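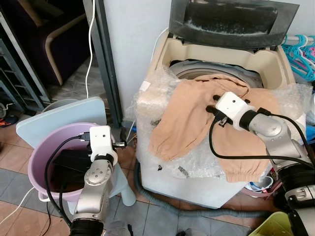
What is the arm build supposed to do by the end of the year? Take a piece of laundry from the machine to a bucket and back, on its own, with no one steering.

**Kamcombe shared workshop, arms group -- minutes, May 2022**

I'm typing these up from my scribbles, so shout if I've got something wrong (I was also the one holding the soldering iron for part of it).

**Last month's notes**

Accepted, with one fix. I'd written that the Hattori motor drivers were on back order. They came weeks ago and they're in the drawer under the bench vise. Sorry!

**Grippers**

This took up most of the evening. The white housings are staying. We like them, they're easy to open up, and we have enough filament for another set. The fingers are still up for debate. Half of us want softer pads for cloth, and the other half (me included) think we should learn to live with the black ones before we start swapping parts again. We settled on trying pads on the left gripper only and leaving the right as it is, so we can compare.

Trousers are still the hardest thing we've tried. A towel is pretty forgiving, but with trousers you pick up one leg and the other goes wherever it likes. I'd like us to stick with the same tan pair for a while so the runs can be compared with each other. Agreed, no objections.

**Cables**

We had a long talk about the loops at the wrists. They need slack to turn, but too much slack and they end up lying on the cloth. Someone suggested spiral wrap, someone else said spiral wrap is the devil's work -- I wrote down both. We'll try clips along the forearm first and look at it again next time.

**Control software**

The Skeltach branch now saves every run without us having to remember to press anything, hooray. We're at 1587 saved runs and the goal is 4000 by December. That felt like a lot when I said it out loud, but short runs count too. Please put a note on each one if the gripper slipped. A single word is fine.

The startup order is still fussy. Right arm, then left arm, then the head camera. I'll tape a card to the bench.

**Money**

We have $200 left in the kitty. Farley quoted us about $50 for new joint bands and we said yes to that. The spare power supply waits until summer. I did argue for it, for the record, and lost.

**To do**

- Pads for the left gripper: cut and glued before the next session
- Cable clips: print two sizes, see which one grips
- Startup card: me
- Farley order: me as well, apparently
- Bring old clothes with elastic cuffs if you have any to spare

**Next meeting**

Same place, same time next month. Bring your own mug, the sink shelf is getting silly.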